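Unit 2: Village memorials as sources

Course notes, Koskela local history module. Prepared by Saimi Juntunen.

A memorial records what its sponsors chose to say. Date the stone, the lettering and the names separately – they often differ.

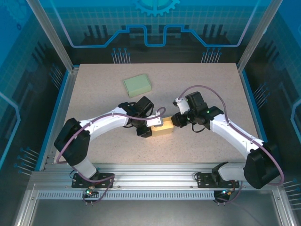
Inscriptions are transcribed line by line, with gaps in square brackets. Note the base first. Plain bases get one line in the record; a speckled surface, like the beige-gray tabletop here, is entered as "flecked" until the stone is identified.

The Wamthorpe column carries 18 names on its north side. 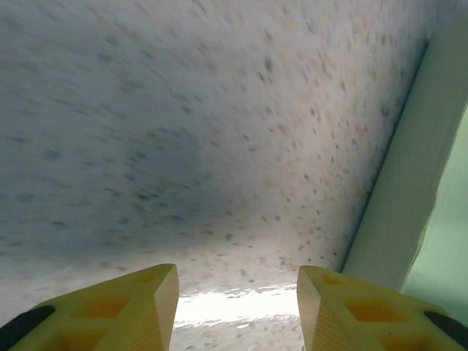
The south side has 30 more, added in March after a parish appeal. The spelling follows the church register.
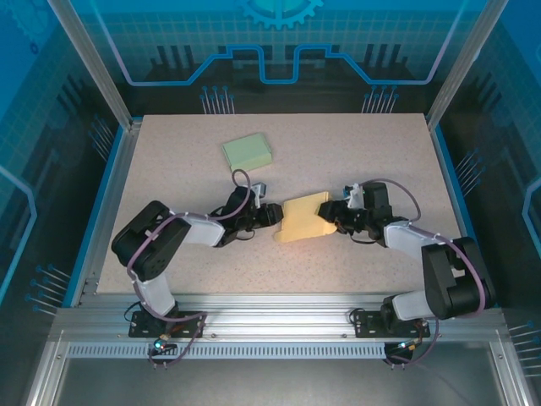
Where register and stone disagree, cite both. Do not correct the stone.
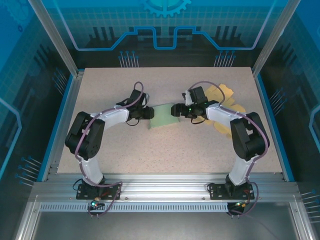
Fig. 4. Two arms, white links and black joints, over a square work surface.

Reading for next week: Tikkanen, chapter 2.

Last updated: Aug 11, 2021

2 comments

Yakubu Abubakar: Is the north side list alphabetical or by rank?

Elli Lehtinen: By rank, then alphabetical.

Shares: 18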